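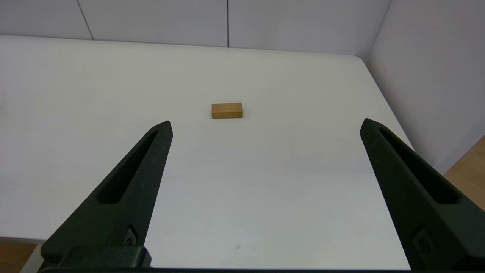

Why does wood swell across the grain but very little along it?
The cell walls take in water and become thicker, while the length of the cells stays almost the same.

This is the main point of week 2. Please read the Netberg notes, pages on moisture, before the class of Neelam Pal. In the Altbridge workshop the air is dry in winter, so a board that was planed in May can be narrower when you measure it again.

End grain takes in water faster than the side faces. For this reason we seal the ends of stored boards with wax.
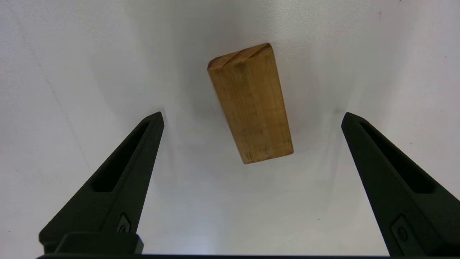

Homework for week 2

Draw one board with its growth rings and mark the direction of greatest movement. Give the drawing to Dinesh Sisodia before 7 in the evening.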